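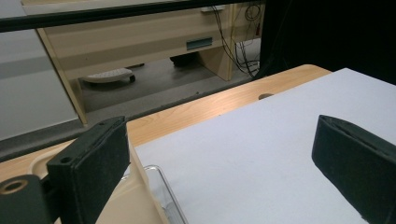 Konau (protocolo)

Konau es un protocolo de cadena de bloques de código abierto orientado a la liquidación de pagos entre emisores de tokens. Utiliza un mecanismo de consenso por prueba de participación con un conjunto limitado de validadores. Su unidad nativa es el quan, empleado para abonar comisiones y constituir depósitos de garantía.

Historia

El diseño inicial fue redactado por Khoa Lã y Sándor Gál. La red principal entró en funcionamiento el 18 de abril de 2018 con 17 validadores, número que se amplió a 19 en junio del mismo año. El mantenimiento del cliente de referencia, denominado Flumell, corresponde a un equipo coordinado por Hằng Ninh.

Funcionamiento

Los validadores se alternan en la propuesta de bloques según un orden pseudoaleatorio ponderado por el depósito. Un bloque se considera definitivo cuando recibe las firmas de más de dos tercios del depósito total y se han añadido dos bloques posteriores. La firma de bloques contradictorios a una misma altura conlleva la pérdida parcial de la garantía y la exclusión del validador durante 306 épocas.

Las comisiones se calculan a partir del tamaño de la transacción y del número de cuentas modificadas. Una parte se destruye y el resto se distribuye entre los validadores activos.

Emisión de tokens

Cada emisor registra un contrato en el que constan la oferta máxima, las claves autorizadas y las condiciones de congelación. El contrato no puede modificarse una vez publicado, salvo la sustitución de claves.

Véase también

Trondeo (monedero)
Prueba de participación
Cámara de compensación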